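Section 4: Filling and Priming the Fresh Water System

I wrote this part after my second season with the Pollano, mostly because the builder's book gives the water system half a page and I got it wrong the first time. If yours has the Jovwood galley layout, your valves will be where mine are. Otherwise, go hunting under the aft berth first.

Before you start, switch off the water heater at the panel. Please don't skip this one! An element running in an empty heater can burn out fast, and I have the receipt to prove it.

1. Open the deck fill on the starboard side. Check the cap twice – the diesel fill is right behind it and takes the same key.

2. Run the dock hose onto the side deck until it stops smelling like a garden hose, then put it in the fill.

3. Fill slowly. The tank holds 300 liters and the vent is skinny, so full pressure just burps water back at you.

4. Turn the selector valve under the berth to TANK. The handle should line up with the pipe.

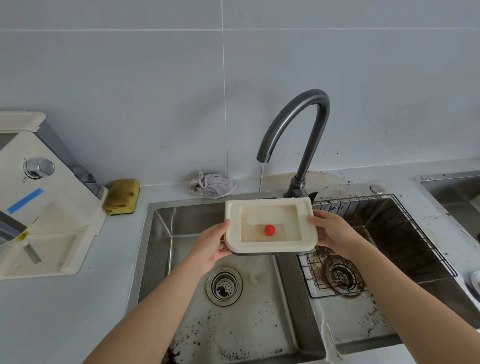 5. Switch on the pump and open the cold tap farthest from it, which on my boat is the one in the aft head. You'll get a lot of spitting and coughing. Let it go until the flow is steady, then close it and work your way forward.

6. Do the same with the hot taps. These take much longer (the heater has to fill before anything comes out), so go make yourself comfortable.

7. With every tap closed, the pump should stop on its own. If it kicks in again every minute or so, you have a leak or a tired check valve.

Note: Kirsten Kirkegaard, two slips down, has the older Inari pump, and hers needs the strainer bowl filled by hand before it will pull anything at all.

Caution: Never leave the boat with the pump on. A hose clamp let go on mine in August and put the whole tank in the bilge while I was at lunch.

8. Turn the heater back on only when you have steady water at a hot tap.

Winter draining is in Section 5. Part numbers for the strainer and clamps are on the last page, last checked 3 Feb 2024.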